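# Soap day at the Hashmi works, Prirnton

I've wanted to get inside the Hashmi soap works ever since I first smelled it from the train (if you've ever come into Prirnton on the Gristden line with the window down, you know the smell: lemon, hot fat, something like wet chalk). They do an open day every January and I finally got a ticket. I came home with a bag of soap ends, a sore neck from looking up at pipes, and far too many notes, so settle in.

The works makes plain household soap, the kind you'd use on shirts, pans and floors, and most of the day was about getting things clean. 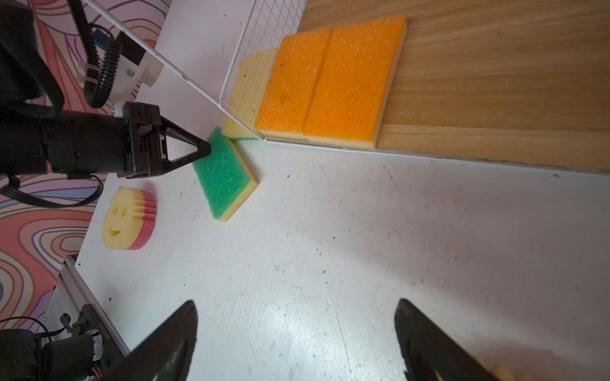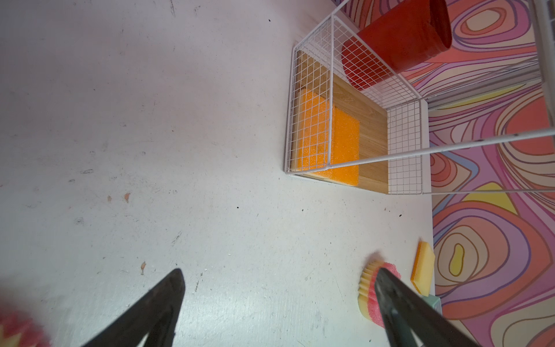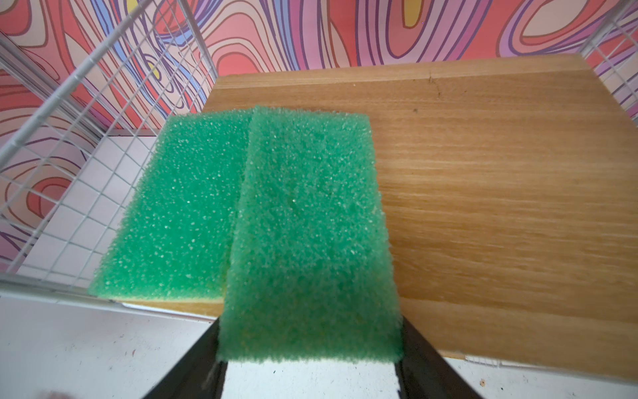 Scouring sponges, orange in the first picture and green in the last.

The tour starts in the yard, where the tallow and the oils come in. It was bitterly cold and we all bunched up against the warm wall of the boiler house, which I suspect is what every group does. There used to be a rail siding, and the rails are still there, sunk into the cobbles and polished by forklift tires. Our guide had worked the kettles for 30 years and could tell a batch was ready by the way it slid off a trowel. She showed us with a cold sample first so we'd know what to look for. I didn't know what to look for. It all looked like custard to me!

Then up the iron stairs to the kettle room, and oh, I was not ready for the kettle room. There are 4 kettles, each one two stories deep, and you only see the tops of them, like ponds set into the floor with railings around them. Three were covered. The fourth was boiling, very slowly, with big lazy blisters coming up and folding over. A boil takes days. They add the lye in stages, then the brine, and the soap comes up to the top while the salty water and glycerin sink, and they draw that off from the bottom. I'd read about salting out before and had never pictured it as something you could stand over in a hard hat, sweating, with your glasses fogged.

A few things I scribbled down up there:

- The brine gets reused. They top up the salt and send it around again.
- The glycerin is sold on, and in a bad year for soap it has kept the lights on.
- Nothing goes into the kettles for scent. That comes much later, at the mill.
- The pigeons on the roof sit directly over kettle 2 all winter. Smart birds.

After that comes the framing room, and this was my favorite part by a mile. Most soap works gave up frames long ago, but Hashmi still pours one line the old way, into tall boxes with sides that unbolt. It sits and cools for 6 days. When the sides come off you have a block of soap the size of a wardrobe, just standing there on the floor, pale yellow and a bit translucent at the corners. We were allowed to touch one. It's waxy and much heavier-looking up close than it has any right to be. Two workers pushed a frame of piano wire through it and it came apart into slabs with a sort of sigh, and the whole group went quiet and then somebody at the back clapped.

The slabs go to a second cutter for bars, then onto racks in the drying loft. The loft has slatted shutters all down one side, and opening and closing them is still done by hand according to the weather. There's a chalkboard by the door with the humidity written up every morning. I loved that chalkboard. Someone had drawn a tiny umbrella next to the reading.

The modern side of the building is louder and I took fewer notes. Flakes go in at one end, get rolled between steel mills with the perfume and come out as a long, endless bar that's chopped and stamped. The stamp is the little ship, same as on the wrapper. They let us pull misstamped bars off the belt, and I have one with half a ship on it that I refuse to use.

Lunch was in the canteen (leek soup, good bread, a very good ginger cake), and afterwards there was a talk on hard water, which sounds dry and had me on the edge of my chair. Prirnton's water comes off limestone and it's terrible for soap. You get scum before you get lather. The first owners piped soft water down from the Troltley reservoir instead, and the pipe is still in use, 8 miles of it. The speaker shook two bottles side by side, one of tap water and one of Troltley water, with the same shavings of soap in each. The tap water went gray and sulky. The Troltley bottle foamed right up to the cap. I went home and tried it with rainwater from the barrel and had a lovely time.

If you want to go, a few practical notes. Wear shoes with grip, as the floors are slick everywhere, even the stairs. Leave your big coat in the lockers before the kettle room. The walk from the station takes you along the canal and past the old Gristden bonded store, and it's worth doing slowly. Tickets go on sale in the fall, and the morning tours fill up first. The afternoon group doesn't see the wire cutting, so I'd hold out for a morning one.

The shop sells soap ends by weight. Bring a bag of your own, theirs are small and mine split on the platform. The green olive ends are the ones to get, and they had run out of the tar soap by the time I reached the counter, so I'm going back for it next year.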